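Unit 4: Choosing and placing houseplants
Handout for the evening course in indoor gardening, Olten Adult Learning Centre
Tutor: Carys Watkins

Please read this before the session and bring your light notes from Unit 3. Those who missed the last class can copy the window plan from Chaltu Mamo.

4.1 Light comes first

Most houseplants that die in the first year were put in the wrong light or watered too often. The two faults are linked. A plant in poor light grows slowly, uses little water and sits in damp compost for longer than its roots can stand.

Light falls off quickly as you move away from a window. Our eyes adjust to this and hide it from us, so a corner that seems bright enough to read in may still be too dark for a cactus. Use the hand shadow test from last time. At midday, hold your hand above the spot where the plant will stand. A sharp shadow means strong light, a soft one means medium light, and no clear shadow means low light.

South-facing windows suit cacti and most succulents. East-facing windows suit a wide range of leafy plants. North-facing rooms are for ferns, aspidistra and the tougher ivies, placed close to the glass.

4.2 Succulents indoors

Succulents store water in their leaves or stems. Many of the common kinds grow as a rosette, with the leaves packed round a short stem. Leaf colour depends on the variety, but light also plays a part. Red and purple forms often turn green in a dull room, and the rosette may stretch as the stem lengthens. This stretching is called etiolation. It can't be reversed, though the top can be cut off and rooted again.
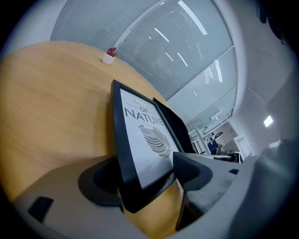 Watering should follow the state of the compost and not the calendar. Push a wooden skewer down to the bottom of the pot, leave it for a minute and pull it out. If it comes out clean and dry, water well, let the pot drain and tip away what collects underneath. From late autumn until March most succulents need very little.

Use a gritty mix. Two parts peat-free compost to one part grit is a fair starting point. Gebremedhin Demissie prefers equal parts, and for a cool room he is probably right.

4.3 Pots and drainage

A pot must have a hole. If you like a decorative pot without one, keep the plant in a plastic pot inside it and lift it out to water. A layer of stones at the bottom does not improve drainage – it only moves the wet layer further up, nearer the roots.

Unglazed clay dries faster than plastic or glazed ware. That is a help with succulents and a nuisance with ferns. When repotting, go up by one size only.

4.4 Worked case: the Berhe flat

The Berhe flat has one large east window and a radiator directly below it. The owner kept 4 plants on the sill and lost all of them over one winter. Asnakech Gidey's group suggested moving the replacements to a small stand beside the window, out of the rising heat. Light at the stand was slightly lower but still medium on the shadow test. Consider what else you would change, and in what order.

Before next time

Write up one plant you own in no more than 300 words, covering its light, pot, compost and watering. Read page 69 of the course reader on root rot. Eleni Vidmar will bring cuttings to share, so bring a small pot with a hole in it.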